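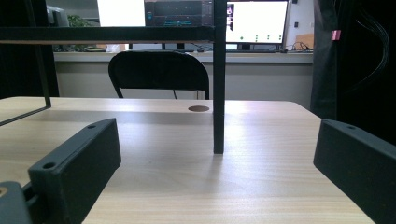
Wrist view with the fingers open, post of the black frame straight ahead.

Flillisdale: grip-width and approach tools for wrist-camera recordings

Hello! I'm Cristóvão Mendes and this is the README for Flillisdale, a small bundle of Python tools I wrote to turn wrist-camera footage into something a planner can use. It reads a recording, works out how far apart the two fingers are in every picture, guesses where the table is, and writes out a tidy table of numbers next to the video. There's a small sample set in the same folder so you can try it without collecting anything yourself.

I started it because I was fed up with hand-marking finger positions (my wrist hurt, which felt a bit rich given the subject) and it grew from there. It's still one person's code, so please expect rough corners.

What's in the folder

flillis/ has the code itself.
sample/ has 17 short recordings, each with its own settings file.
masks/ has the finger masks, one per gripper body.
notes/ has my scribbles on what went wrong and when. You're welcome to read them but I make no promises about spelling.

Getting it going

You need Python 3.11 or later and a machine with 12 GB of memory if you want to run the table finder on full-size video. With less than that, set half_size to true and it'll cope, only the far edge of the table gets a bit wobbly.

pip install -e .
flillis check sample/
flillis run sample/ --out results/

The check step is quick and I'd always run it first. It opens every recording, makes sure the settings file matches the video length, and shouts at you if the clock in one has drifted from the other. I skipped it for weeks and then spent a whole afternoon chasing a bug that was just two files with swapped names. Please learn from me.

How the grip width bit works

Both fingers come up from the bottom of the picture, left and right, and they're dark grey on nearly everything I've recorded over a pale tabletop. That makes the first pass very simple: find the two dark blocks, fit a line to the inner edge of each one, measure the gap between the lines at a fixed height. On a light wooden table this is lovely and needs no training at all.

The second pass looks for the screw holes. The left finger shows two round holes on most recordings (one near the upper back end, one down by the lower front corner), whereas the right one usually shows a single hole near the back, with the rest of the block running out of view. So the fit is lopsided on purpose. I used to ask for the same number of points on both sides and the solver would go hunting for a missing hole and settle on some speck in the wood grain. Now you say how many to expect in the settings:

left_holes: 2
right_holes: 1
min_gap: 12
smooth: 17

min_gap is in pixels, smooth is in frames. If your numbers jump about when the fingers are still, turn smooth up before you touch anything else.

Finding the table

This is the part I'm proudest of and also the part most likely to annoy you. The finder looks for one large, even patch that fills the lower part of the picture and stops at a straight edge. It then fits a plane, using the camera settings you give it, and hands the plane to the planner as a no-go surface with 50 mm of clearance.

Things that upset it:

Shine. Soft bands of reflected light running across the wood look like extra edges. I blur along the direction of the band now and it's much better, but a really glossy top will still split in two.

Holes. A cable grommet seen from low down turns into a flat dark oval, and an early version treated it as a small object you might like to pick up. The planner sent some very keen approach paths towards it! There's now a grommet filter (on by default) that throws away dark ovals lying flat in the plane.

Thin uprights. A narrow black post standing on the table is easy to see and hard to place. Its foot is the only bit you can trust, so I take the lowest point where the post meets the wood, drop that on to the plane and grow a tall cylinder from there. Chair legs behind the table used to get merged with the post when they lined up. They're sorted out by checking whether the foot lands on the plane or past the far edge, and anything past the edge goes into the background bin.

Screens in the background

Monitors are a nuisance for tracking. A screen can go from white to dark between one frame and the next, and the feature tracker takes that as the camera having moved. I mask them out with a plain brightness rule plus a rectangle check. It misses the ones that are partly out of view at the top, so if you record in front of a row of desks like I do, draw a rough mask by hand for those. flillis mask opens a little window for it. You draw once per recording and it follows along, more or less.

Planner output

Each run writes approach.csv with the time, the grip width, the wrist pose, the plane and a list of obstacles. The Jitden planner reads this file as it is. If you use Vasau for control, pass --vasau and the columns get renamed and the angles switched to degrees. I don't love having two layouts, but changing the old one would break every script on my side and I'm not feeling that brave.

There's also a preview, which I use all the time:

flillis preview sample/03 --show plane,fingers,feet

It draws the finger lines, the plane grid and the obstacle feet over the video. If the grid doesn't stop at the far edge of the table, your camera settings are off — nine times out of ten it's the lens values.

Known problems

Black things in front of dark cloth vanish. Loose cables hanging against fabric are the worst case, the obstacle list simply doesn't have them. Add a keep-out box by hand.

The right finger fit drifts when the block is heavily cropped. I've got half a fix on the brandao branch (named after Brandão, where I was staying when I wrote it), but it's slow and I haven't merged it.

Very low camera angles squash the plane fit. Under a certain tilt I just give up and write nan. Your planner should treat nan as stop. Mine didn't at first.

Recordings longer than 100 seconds get cut into pieces, and the smoothing restarts at every join, so you'll see a tiny step in the grip width there.

What I'd like help with

More tables, mostly. Nearly all my tuning was done over pale wood, and I'd love to know how it does on dark or patterned tops. Fingers in another colour would be very handy too. If you send something, include the settings file and a line on which gripper body you used, and run check on it first (I will ask).

Last changes

Version 0.4, July 4, 2026. Grommet filter on by default, foot-of-post method replaces the old box fit, --vasau added. The old box fit is still there under --legacy-box until October, and then I'm deleting it.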